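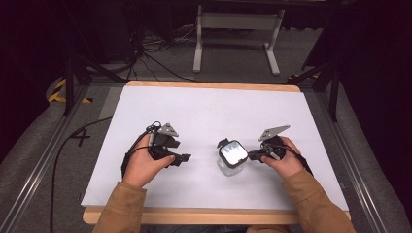
4 Einkochen im Wasserbad

Das Kapitel gilt für den Einkochautomaten Flutden mit Regler Giraldo. Gerät vor dem ersten Gebrauch nach Abschnitt 2 reinigen und einmal ohne Füllgut aufheizen.

4.1 Gläser vorbereiten

1. Ränder und Deckel auf Risse, Absplitterungen und Rost prüfen. Beschädigte Teile aussortieren.
2. Gläser und Deckel in heißem Wasser mit Spülmittel reinigen, klar nachspülen und kopfüber auf einem sauberen Tuch abtropfen lassen.
3. Füllgut einfüllen. Unter dem Rand 2 cm frei lassen, bei stark quellendem Füllgut entsprechend mehr.
4. Rand mit einem sauberen Tuch abwischen.
5. Deckel auflegen und handfest schließen.

Hinweis: Fettreste am Rand sind die häufigste Ursache für undichte Deckel.

4.2 Gerät beschicken

1. Einlegerost in den Kessel legen. Ohne Rost darf das Gerät nicht betrieben werden.
2. Gläser mit Abstand zueinander und zur Kesselwand einstellen.
3. Wasser einfüllen, bis die Gläser zu drei Vierteln im Wasser stehen. Die Wassertemperatur muss der des Füllguts entsprechen – kaltes Wasser bei heißem Füllgut führt zu Glasbruch.
4. Kesseldeckel aufsetzen.

4.3 Programm starten

1. Drehregler auf die gewünschte Temperatur stellen (siehe Tabelle im Anhang).
2. Zeit mit den Pfeiltasten wählen. Die Zeit läuft erst ab Erreichen der Solltemperatur.
3. Taste START drücken. Die Anzeige blinkt während der Aufheizphase und leuchtet danach dauerhaft.

Bei der Anzeige E10 liegt der Wasserstand unter der Mindestmarke. Gerät ausschalten, 40 Minuten abkühlen lassen, Wasser nachfüllen und neu starten.

VORSICHT
Verbrühungsgefahr durch austretenden Dampf. Kesseldeckel stets vom Körper weg öffnen. Gläser nur mit dem Glasheber Fliller (Bestellnummer 867) entnehmen.

4.4 Entnehmen und lagern

1. Gläser auf ein trockenes Tuch stellen, vor Zugluft schützen und vollständig auskühlen lassen.
2. Deckel nicht nachziehen.
3. Verschluss prüfen: Der Deckel muss in der Mitte nach innen gewölbt sein und darf auf Fingerdruck nicht nachgeben.
4. Inhalt und Monat auf dem Etikett vermerken, dunkel und kühl lagern.

Ersatzroste und Dichtungen liefert der Brokance-Kundendienst.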